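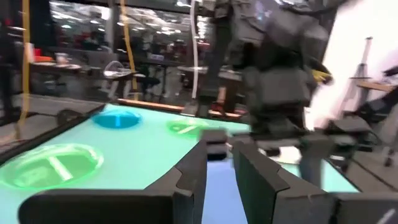

The Three Hundred and Ninth Plate

The quota was 309 good ones by the end of the shift, and by lunch I had 299, so you can guess what kind of mood I was in. Ten more. Anyone can move a plate ten times.

I had been at Skundmont for four weeks. The ad said "teach the machines of tomorrow," and I took it because the rent on my place in Irnia had gone up again and the cannery had stopped calling. I pictured a classroom, I guess. What I got was a set of handles, a headset that pinched, and a table the color of toothpaste.

The job went like this. You held the handles and the two arms did what your hands did, a hair late. You picked up a plate. You put the plate on another plate. You pressed the pedal with your left foot and the system saved it as a good one, or you pressed with your right and it went in the trash. Then you spread the plates out again and started over. Green on blue, blue on green, small green on big green. The system was called Katimon, and according to the poster by the coffee machine, Katimon was learning.

I never saw it learn anything. I saw it eat.

"Don't do it so neat," the shift lead told me on my first day. "It has to see variety."

On my second day she told me I was being sloppy.

So I worked out a kind of sloppy that looked neat, or maybe the other way around. I'd come in low, brush the rim, back off, try again. They loved that. They called it recovery behavior and put one of my clips up at the Monday meeting, except they had moved the meeting by then and only half the room came. In the clip I fumbled a green plate, caught it, and set it down. Somebody clapped. I had been sneezing.

After lunch I did 300 through 304 without thinking about it. Then on 305 I stopped with the left arm in the air, and I couldn't have told you why. The plate was right there under the fingers. I'd picked that plate up so many times that I saw it when I closed my eyes at night, the ridges in a cross, the light coming up through the edge. And I thought, what is it supposed to get from this? If I showed a kid the same trick three hundred times, the kid would hit me.

I asked the engineer at the next desk. He had come over from the Nepia office and he was always polite to us, the way you are polite to people on a bus.

"What does it do when nobody's driving?" I said.

"How do you mean?"

"Katimon. When you let it go by itself. Can it stack them?"

He rubbed his neck. "It's more about the representation at this stage," he said.

"So no."

"Sometimes."

"How many times is sometimes?"

He looked at his screen for a while. Then he asked if I wanted to see, and I said I had five to go, and he said it would only take a minute, so I took off the headset and stood next to him with my arms folded.

He typed something. The arms twitched and came up off their rest. I'd never watched them from the outside, not while they were working. The left one swung over the table and came in low. It brushed the rim of the green plate. It backed off. Then, before it went in again, the whole arm gave a hard little jerk.

"Huh," the engineer said. "It always does that. We can't find it in the controller."

I didn't say anything. My nose had started to itch.

It got the plate up on the second try. It carried it across, slow, with that dip in the middle that I do because my elbow is bad from the cannery, and it let go about a hand's width short of the blue one. The plate hit the table on its edge and rolled. The arm went on over to where the stack should have been, opened and closed on nothing, and went home.

"That counts as a partial," he said.

"Does it?"

"We count partials."

He wrote something down. I went back to my handles and put the headset on, and it pinched in the usual spot. I did 305 clean. I did 306 and 307 clean too, no brushing, no dip, holding my elbow up until it burned. The shift lead came by during 308 and watched over my shoulder.

"You've gone stiff," she said. "Loosen up a little, okay? It likes how you were doing it before."

I had one left. I spread the plates out and waited to see if I was going to sneeze.

More Stories
The Lamp at Irnia Crossing
Four Rooms, No Stairs
What the Ferry Owed
A Short History of My Neighbor's Fence

Home | Stories | Submit | Archive | About
Posted 11 January 2026
Copyright remains with the author. Contact the editors | Back to top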